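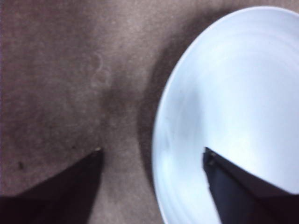

the bowl, bluish white with the rings inside

Thread: Faint rings inside a glazed bowl, leave it alone or return it?

blairsemple
Hi everybody, I've been reading here for ages (mostly the cast iron threads) and finally have a question of my own. I bought a bowl from the Padotari line at the Dandale outlet in November, and I love it more than a grown person should love a bowl. It's that icy bluish white that looks almost gray on one side and bright on the other, depending on where the light falls. My trouble is the rings. If you look down into it there are faint ridges going all the way around, and my sister is convinced it's a second and that I should take it back. I paid $30, so it won't break me either way, but I was planning to make it my everyday soup and salad bowl and I'd like to know if those ridges are going to hold on to food or stain. What do you all think?

samah_t
Oh, that is a lovely color! I would keep it in a heartbeat. Those look like throwing rings to me, the marks a potter's fingers leave as the clay comes up on the wheel, and plenty of people pay extra for them. I have an old Naciri serving bowl with rings much deeper than yours and it has been through years of lentils, beets, turmeric, you name it, and it still wipes clean as long as I don't leave it sitting overnight (which I have done, and then a little baking soda and patience took care of it).

manolis_d
I'm going to disagree with Samah a little, with love. A ridged bowl at outlet prices probably never met a potter's fingers. Factories put those bands in on purpose so it looks handmade. Doesn't make it a bad bowl! I just wouldn't go telling your sister it's hand thrown until you've turned it over and had a look at the foot. For soup it makes no difference at all, the shine on the inside is what matters, and yours looks nice and glossy.

samah_t
Manolis, fair enough, I can't tell from one photo and I shouldn't have sounded so sure. I'm still on team keep it.

kbouazza
Is that a dark spot on the table over to the left, or just a shadow? The one right beside the rim I understand, it follows the curve of the bowl, but there's another smudge farther out. Asking because I ruined a tabletop once with a bowl that had a rough foot, and I was finding new scratches for a month before I worked out what was doing it. Run your fingertip around the bottom, Blair. If it feels like sandpaper, rub it gently with fine wet sandpaper (outdoors or over the sink, and keep it wet so you don't breathe the dust), rinse it well and you're set.

blairsemple
You people are wonderful. Karim, I went and looked and I can't find any mark there now, so I couldn't tell you what it was. The foot is a bit rough, though, now that you mention it! There's a bare unglazed ring on the bottom and I can feel it catch on my sweater. No stamp or signature that I can find, so Manolis may be right about the factory.

kenza.m
Coming in from the other side here. I'd take it back, and the rings have nothing to do with it. Thirty dollars for one bowl with a rough foot is a lot when Drusow sells a whole set for $79, and theirs have been kind to my table and my dishwasher both. I know it's not as romantic. But an everyday bowl gets stacked and banged around, and a rough foot will scuff whatever sits under it in the cupboard.

manolis_d
Kenza, that set was $87 the last time I looked, and the bowls are so shallow that I wore most of my soup. I'd take one good deep bowl over a stack of those any day.

kenza.m
Ha, well, I must have caught a sale. And I'll give you the soup, I use mine for pasta.

samah_t
If you do keep it, Blair, put a folded paper towel or a bit of felt between it and whatever's underneath. My grandmother did that with all her good dishes and I still have every one of them.

blairsemple
Decision made, it stays. I did the wet sandpaper this evening and the foot feels much better already, and there's squash soup on the stove as we speak. My sister is coming over at 7 and she'll be getting hers in a mug.

kbouazza
Glad to hear it. Do rinse the bottom one more time before it goes on the table, the grit hides in that bare ring.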